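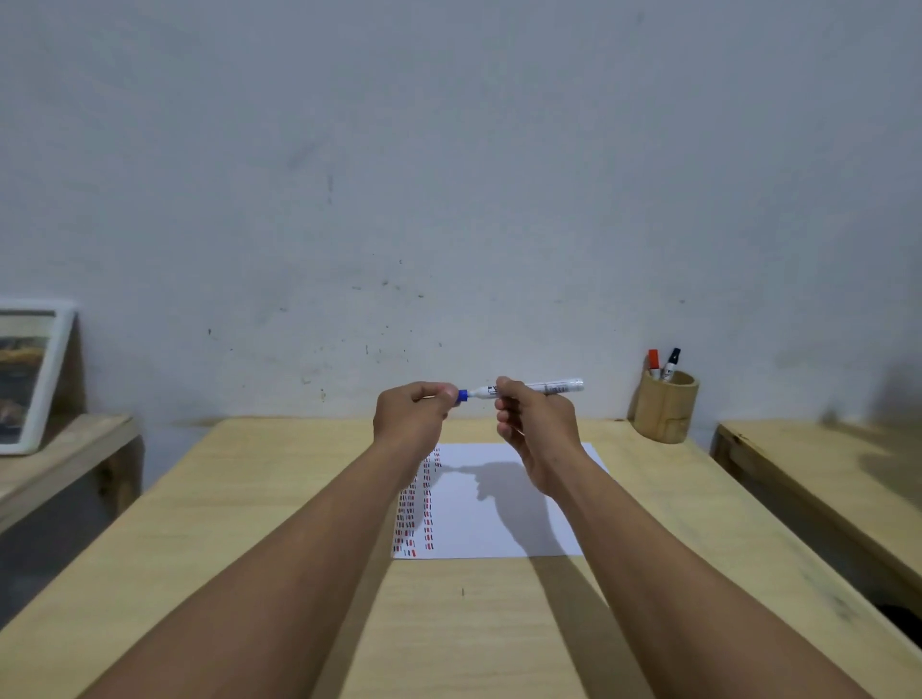
Marker duty, blue pen this round.

Home Projects Club Notes About

3 min read

Ok quick one before Saturday. Club has been at Gedmont most nights and I'm behind on everything, including this blog, sorry.

So the sorting arm (we named it Flillora, long story) is finally getting its writing task. Team vote. Hodgate are doing blocks again and we didn't want to do blocks. Pick up a marker, make a short stroke, swap color, next stroke. Sounds easy. The gripper drops every third pen and the wrist still has that wobble from the Mühlbauer gearbox, which I've now taken apart twice. 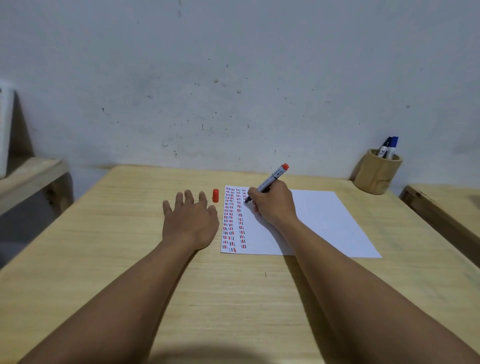
My job is the stroke sheets. Before the arm gets a go we do the whole thing by hand so the code people have something to compare against, 20 sheets is the plan. Columns of little dashes, red then black, down the left side and then over. Boring! But you do start noticing stuff. Like where the cap goes. I stand the red one upright next to the paper, and the arm has no idea what to do with a cap yet, so thats a whole seperate problem. 584 lines in the swap routine and not one of them is about caps.

Still to do: wrist, cap thing, shim for the base, find the good allen key. Budget left is 115 dollars and I want new fingertips out of that. More after Saturday if I'm awake.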